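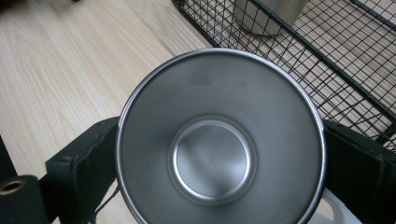 Line Item 4

The form had a box for Purpose of Purchase, and the box held two lines of text. Damilola Akande typed "Replacement of gripper fingers, cup handling cell" and stopped, which left her one line and most of another. The old version of the form had allowed an attachment. The new version allowed an attachment only if the request was above the capital threshold, and she had spent Friday getting it below.

It was Saturday and the heating at Clellmont was on its weekend setting. She worked in her coat.

The budget sheet was open on the other screen. Line items 1 through 3 belonged to the building: roof drain, dock door, compressor service. Line item 4 was hers. It had started in May as a second arm with its own controller and guarding, quoted by Cullum, and had been cut at every review since. First the guarding went, on the grounds that the existing fence could be extended. Then the fence extension went. The controller was moved to the following year, and an arm without a controller could not be defended, so the arm went after it. What was left was fingers.

She did not object to fingers. The present ones were scuffed gray at the edges and the contact faces had lost their texture. They held a steel cup by its sides well enough if it was presented square. If it was presented at an angle, the cup rotated a little in the grip on the way to the basket, and a cup that went into the mesh rotated came down on its rim. The rim was rolled and it dented. A dented rim was scrap under the customer's drawing, though you could drink from the cup for the rest of your life.

Scrap was 2 percent. The finance template multiplied that by unit cost and produced a number too small to pay for anything in the allowed period. The template had no cell for the hour the night shift lost each week picking cups back out of the baskets by hand and turning them over to look at the base, where the stamp was, to see which batch they came from. She had added a row for it in the fall. The row had come back deleted, with a comment: labor is fixed.

She opened the two quotes again.

Cullum would supply molded pads on an aluminum carrier, delivery in 20 working days, minimum order one set. Dolan would supply a one-piece finger in black nylon, cheaper per set, minimum order four sets, delivery not stated. She had asked Dolan for a delivery date and received a brochure. She had asked again and received the same brochure with a cover letter.

The correct comparison was cost per cup over the life of the pad. Neither company would state a life. Cullum's sales engineer had said on the phone that it depended on the application, and she had described the application to him: stainless steel, satin finish, light oil, closed end toward the camera. He had said that sounded like a good application. She had written this down, and then crossed it out.

At ten she went downstairs to run the part of the test she could run alone.

The bench was against the wall in the old inspection room. She had a spare gripper there on a handle, wired to a supply, with its own cable to keep out of the way of the fingers. She set the force to the production value, closed the fingers on a cup, and pushed on the base with a spring gauge until the cup slipped. She wrote down the reading. She opened the fingers, wiped the cup, wiped the fingers, and closed them again. The procedure called for 20 repeats on the old faces and 20 on the Cullum sample. No sample from Dolan was available. She noted that in the column where the Dolan results would have gone.

It was slow work and she found it restful. The cup had a ring raised around the recessed part of the base, and the gauge had to sit inside that ring or the push went off center. A push off center gave a low number and had to be thrown out. She threw out the bad ones and marked them as thrown out. Her first manager, at the Brillberg plant, used to erase them. He had been promoted on the strength of very clean data, and the press line he justified with it was still under a tarp when she left.

The old fingers slipped earlier than she remembered from the last test, and the spread was wider. She checked the gauge against the reference weight. The gauge was fine. She changed the fingers.

With the sample pads the cup did not slip within the range of the gauge. She pushed until the needle reached the stop, held it there, and released. She did it again. By the end of the series she had a column with the same entry all the way down: at limit. Finance would read that as missing data. She would need a larger gauge, and the larger gauge was in the catalog under instruments, and instruments had been frozen since the last review.

She sat on the stool and considered the cup. It had a pair of cloudy marks near the edge of the base where she had handled it. She wiped them with the sleeve of her coat and they stayed.

There was a spring scale in the shipping office. It was meant for parcels, it was out of calibration, and its label said so. She went and got it. Hooked to the gauge plate with a loop of wire, it pulled hard enough to drag the cup out of the pads on the first try, and the reading was well beyond the top of the gauge. She could not use the reading. She wrote it on a separate sheet, with the words "indication only" and the serial number of the scale.

Upstairs she finished the form.

Purpose of Purchase: Replacement of gripper fingers, cup handling cell. Present fingers worn; slip force below setup sheet value. Test record on file.

Supplier: Cullum.

Quantity: She typed 1, and looked at the unit price and the threshold beside it. Then she changed it to 2, so that there would be a set on the shelf when the first one wore out at whatever time it wore out. The total came in under the threshold by less than the price of lunch. Freight was not included in the total. Freight had its own line, which belonged to shipping, and she sent shipping a note to expect it and to tell them she had borrowed the scale.

Alternatives Considered: Dolan (no delivery date, no sample).

Consequence of Not Purchasing: The box held one line. She tried "Continued scrap at present rate," deleted it, and tried "Scrap will rise." She had a reading to support that, or would have after Monday, once she had run the old fingers again with somebody else holding the gauge. She left it in.

Date of Request: 2021-01-16.

The form asked whether the item was included in the approved budget. The choices were Yes and No. Line item 4 still read "Robot arm, second," with a value of zero, because the description field had been locked in the summer. She picked Yes, saved a copy of the sheet with the locked field showing, and sent it to the plant manager.

The automatic reply said he was out until Tuesday and gave a number for urgent matters. It was her number.

She printed the test record, signed it, and went back down to switch off the supply and put the cup in the basket, closed end down.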